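What Is a Toaster Oven?

A toaster oven is a small oven that sits on a bench or table. It can toast bread, but it can also melt cheese, warm up leftovers and bake a few biscuits. It plugs into an ordinary power point, just like a kettle.

How does it get hot?

Inside are thin metal rods called elements. When electricity flows through an element, the metal heats up and glows orange. Most toaster ovens have elements at the top and at the bottom, so food cooks on both sides.

A big kitchen oven has a lot of air to heat before it is ready. A toaster oven is a much smaller box, so it warms up sooner and uses less electricity for a small meal. Two slices of cheese on toast would be lost in a big oven - in a little one they fit nicely.

What goes inside?

Food goes on a wire rack or a metal tray. Ovenproof dishes are fine if the grown-up in charge has checked them. Plastic bowls and bottles must stay out, even for a minute. Plastic softens and melts when it gets too hot.

Why does the outside matter?

The metal walls get hot too. An oven needs a clear gap around it so the heat can escape. Tea towels, paper and curtains should be kept well away. Always ask an adult before you turn one on, and use oven mitts to take food out.
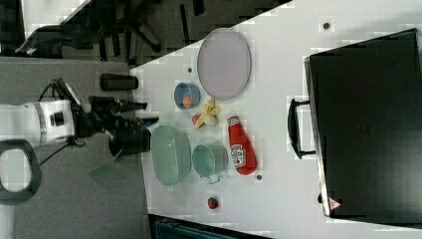 WORDS AND SIGNS

The black toaster oven has a dark handle on the front and a small red and white warning triangle near the bottom. A triangle on a machine means "take care".

Element: the metal part that heats up.
Ovenproof: safe to use in a hot oven.
Handle: the part you hold to open the door.

Try this: look at the bowls and plates in your kitchen cupboard. Turn each one over and see if it says "ovenproof" on the bottom.

Written by Corina Auer
Updated 18 Oct 2018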